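カテゴリー:暮らし・住まい|タグ:湿気、寝具、引っ越し

ベッドフレームを手放して、マットレスを床に直接置くようになってから、部屋の湿気のことをよく考えるようになった。今回はその記録を書いておく。

今の部屋に越してきたのは十一月だった。前の部屋は畳で、今度はコンクリートの床である。打ちっぱなしの床は見た目が好きで選んだのだが、住んでみると冬の冷え方が木の床とは違う。スリッパなしでは朝の台所に立てない。最初の一週間は靴下を二枚重ねていた。

湿度計を買ったのは越してすぐのことだ。Kelicoという小さなメーカーのもので、温度と湿度と時刻が出るだけの単純な作りである。枕元に置いておいたら、ある朝、湿度が80パーセントになっていた。前の晩に鍋をして、そのあと室内に洗濯物を干したまま寝たのだから当然といえば当然だが、数字で見ると少し驚く。窓の下のほうには水滴がついていて、サッシの溝にたまっていた。

同じ建物の一階に住んでいるガディサ・デレセさんに話したら、一階はもっとひどいと言われた。彼の部屋では、壁につけて置いていた本棚の裏にカビが出たそうだ。対策を聞くと、家具を壁から離すこと、朝に窓を二か所開けること、このふたつだけだという。除湿機も持っているが、音が気になって夜は使っていないらしい。

私も除湿機は考えた。Buleroの小型のものが候補で、店で実物も見た。ただ、水を捨てる手間と置き場所を考えて見送った。代わりに続けているのは次のようなことだ。

朝起きたら、まず窓と玄関側の小窓を開ける。時間は6分と決めている。長く開けると部屋が冷えきって、暖房をつけてから暖まるまでが遅い。そのあいだに顔を洗い、やかんを火にかける。

マットレスは週に二度、壁に立てかける。これが一番面倒である。大きいので一人だと角を持ち上げて、膝で押しながら起こすことになる。シーツの端が外れて、戻すときにまた掛け直す。腰を痛めそうだと思ったので、最近は片側だけ持ち上げて、下に椅子を差し込んで済ませる日もある。裏に風が通ればよいので、完全に立てなくても裏面の感じはあまり変わらない。

すのこも試した。4枚つなぎのものを敷いてみたのだが、寝返りのたびに床と擦れて音がした。下に薄いフェルトを貼ったら音は減ったものの、今度は掃除のときに埃がからむ。結局ひと月でやめて、今は押し入れの底に敷いている。押し入れのほうでは役に立っているので、買ったこと自体は後悔していない。 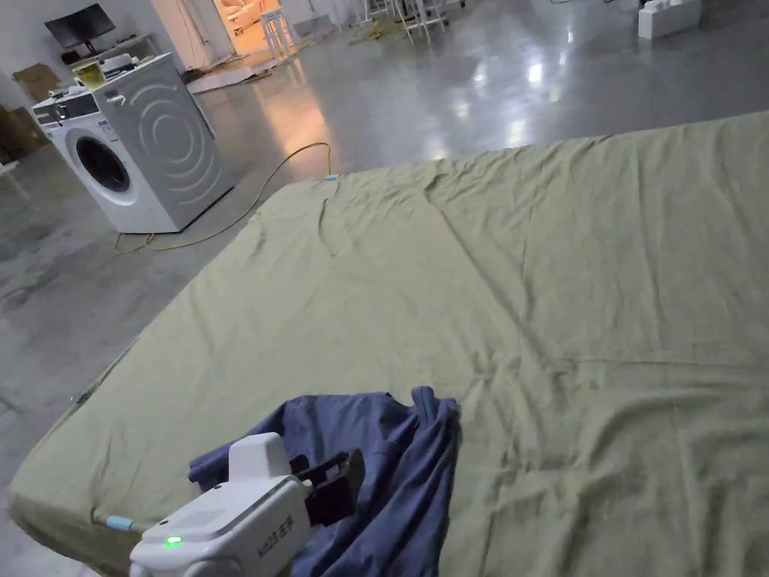

洗濯物の干し方も変えた。夜に干すのをやめて、朝の換気のあとに干す。厚手のものは脱水を二回かける。Tシャツやタオルくらいなら、暖房をつけている部屋では昼過ぎにはだいたい乾く。乾かないのはパーカーのフードと、ジーンズの腰まわりだ。ここだけは裏返して干し直している。

シーツは二枚を交代で使っている。一枚はKiksteadで買ったもので、もう一枚は前の部屋から持ってきた。古いほうはゴムが弱っていて、朝になると足元の角が外れていることが多い。そろそろ買い替えてもいいのだが、生地が柔らかくなっていて寝心地はこちらのほうがいい。

以前の同僚のアンダーソン・ランジェルからは、そんなに手間をかけるなら脚つきの台を買えと言われている。もっともな意見である。実際、脚つきの低い台を一度は調べた。ただ、台の下にまた埃がたまるし、この部屋は天井が低いので、なるべく低いところで寝たい。そういう理由で今のところ床のままにしている。

湿度計の数字は、このごろ朝でも前ほど高くならない。外が乾いてきたせいもあるので、換気の効果がどれだけなのかはわからない。梅雨の時期にどうなるかを見てから、除湿機のことはもう一度考える。それまでは朝の換気と、マットレスの片側上げを続けるつもりだ。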